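Speaker notes — two arms, one board: what we learned about handovers

Slot is 30 minutes with questions. Aim to stop talking with a good chunk left, because the questions were the best part last time.

Opening (title slide up)

Hi everybody, thanks for coming to the after-lunch session, I know how that goes. Quick hello, say the project name once — Lultance — and don't explain where the name came from, it takes forever and the payoff is small.

So what I want to talk about today is passing things. One arm has an object, another arm wants it, and for some stretch of time both of them have it. That stretch in the middle is what we've spent our time on. Most of the papers I grew up on treat it as one moment: gripper A opens, gripper B closes, done. If your object is a small block, fine, you get away with it. If your object is long and stiff and has a rounded end, you really don't!

(Pause. Ask who has had a robot fight itself. Hands will go up.)

The problem in plain words

When two arms hold the same stiff thing, any disagreement between them goes straight into that thing. Say your calibration is off by a little. With one arm, a little is a little. With two arms on a rigid object, a little turns into a force, and the force goes up fast, and then one of three things gives: the grip, the object, or the fault limit on the joint. We saw plenty of the last one.

The usual fix is to make everything soft. Turn the stiffness way down on both arms and let them sort it out. We tried that first, of course. The trouble is that a soft arm holding the end of something long lets the far end wander, and the far end is exactly where the other gripper is trying to go. So you've traded a force problem for an aiming problem.

What we did about it

We call the method Tradico (it's just a label, please don't look for an acronym). The idea is that stiffness is something the two arms hand over along with the object. The arm that has the load stays stiff. The arm that's coming in stays soft. Then, once contact is good, they swap, and they swap gradually, on a schedule the policy learns from demonstrations.

Say this slowly, people write it down: the swap is tied to what the incoming gripper feels and sees, and the clock has nothing to do with it. Our early version ran on a timer. The timer version looked great on video and fell apart as soon as we changed the object.

Inputs, for the folks who want them: joint torques from both arms, gripper opening, and the wrist view on the incoming side. No overhead view in the final setup. We had one for months and dropped it when the ablation showed we weren't getting much from it near the grasp — the arms were in the way at exactly the time we cared.

Next slide is the wrist view. Leave it up for a bit and let people look before talking over it. The skateboard deck is held out toward us with the other arm's silver joint in at the red edge, and the rounded end comes down almost to the gap between our black fingers. Point at that gap. That's the part of the view the policy has to care about, and it's small compared with all that teal graphic on the underside.

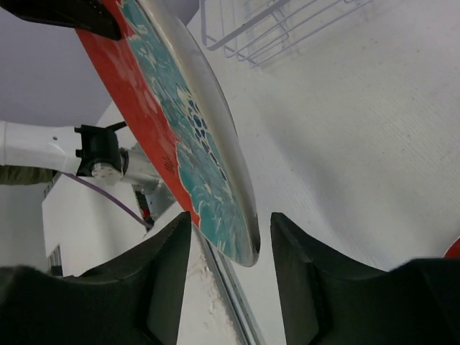 Why a skateboard deck

People ask this every time so just get ahead of it. It's stiff, it's long, it's easy to buy another one, and the shape changes along its length, so a good grasp at the end tells you very little about a good grasp on the side. Also the graphics are busy, and busy graphics are mean to vision models. I like a test object that's mean in more than one way.

We did try other stuff. There's a backup slide with the full list. Don't go there unless asked.

Results

We ran 1,000 handovers in total, split evenly between the timer baseline and the learned swap. I'm going to show the force curves first and the success table after, because the table hides the interesting part.

Force curves: look at the spike on the baseline right when the second gripper closes. Now look at ours. There's still a bump, I'm not going to pretend there isn't, but it's lower and wider, and the fault limit stays out of reach for nearly all of it.

Success table: read only the bottom row out loud. The rest is for people who like tables (I'm one of them, come find me).

Then the honest slide. Two failure types are left. The first is the glancing grasp, where one finger touches the rounded end well before the other and the whole board pivots. The soft arm follows the pivot, because we told it to be soft, and then everything is lined up beautifully with the wrong pose. The second is what we call false confidence: contact looks good, the swap starts, and the grip is on the very lip of the edge. It holds until the load arrives.

The first one I think is fixable with a better approach angle. The second one, I don't know. Tactile pads would probably help, and our friends on the Andrade project are a lot further down that road than we are. If someone in the room has an opinion, I'd love to hear it.

What I'd do differently

Collect bad demos on purpose, much earlier. For a long time our demonstrations were too clean, because everybody who runs the leader arms gets good at it, and then the policy never sees a recovery. When we moved the setup over to the Retgate lab, new people were driving, they were clumsy for a while, and the data from that stretch helped more than anything we'd collected on purpose. Slightly annoying, very useful.

Also, log the stiffness values from the start. We didn't. Enough said.

Questions I expect

Does it work with three arms? No idea, we only have two.

Can it do soft objects? Sort of. The swap never really triggers, so it ends up close to the baseline.

Is the code out? Say soon, and mean it this time.

Last slide is the contact page. Leave it up during questions and drink some water.

Last updated: December

Lultance project, Retgate lab | Contact us | © Lultance | Back to top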